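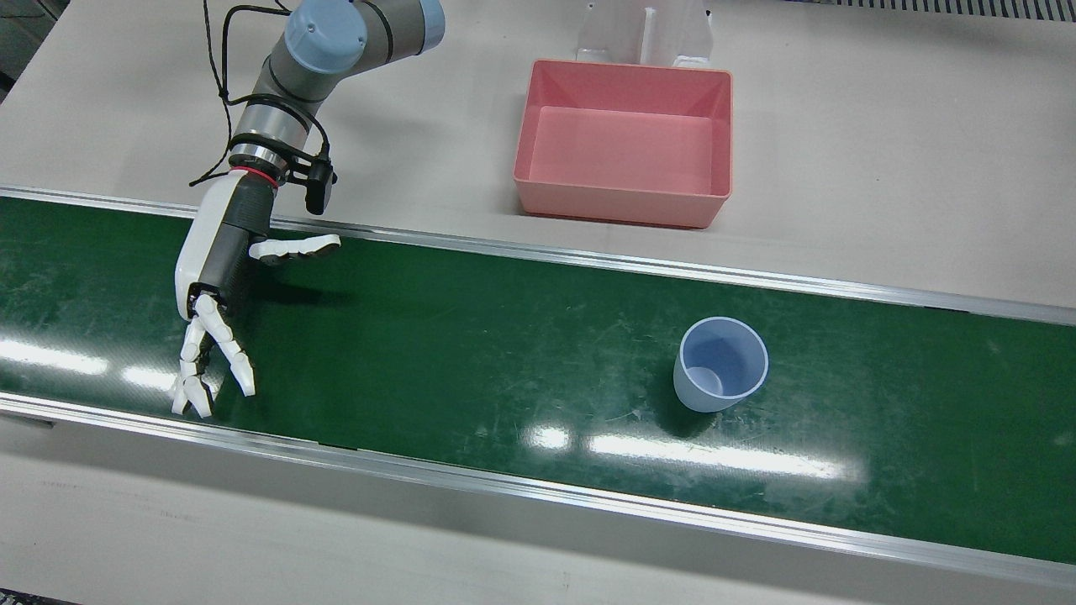
Cleiton Batista asked last time why we don't just stop the belt, pick the thing up, and start it again. Fair question, and I gave a lousy answer, so let me try again before we get into this week's stuff.

You can stop the belt! For your first few tries I'd say please do. But the whole point of the Costigan build is picking on the move, and stopping hides your timing mistakes. My first version at home stopped every single time and I thought I was a genius. Then I let the belt run and the hand closed on air for a whole evening.

So, timing. Say the camera spots a cup 385 mm upstream of the pick point and the belt runs at 126 mm per second. Divide and you get a hair over three seconds. Now take away everything that eats into that: the camera delay, the arm coming down, the fingers closing (fingers are slow, way slower than a plain two-jaw gripper). Whatever is left is how long the arm waits before it starts down. Write that number on your sheet. Most of you will get it wrong by forgetting the fingers, I did too.

A few things about the hand. Bring it in with the fingers open and the thumb out to the side, and keep the fingertips clear of the rails. Cups first, please, plastic ones, standing up. Tipped-over cups roll and we'll save that misery for part 4.

Glare: a glossy green belt under ceiling tubes gives you long white streaks, and a simple brightness threshold will happily call a streak a cup. Filter by color before you do anything clever.

For next time, log 10 picks at one belt speed, misses included, and bring your delay number. The Ranport shelf has spare cups if yours cracks.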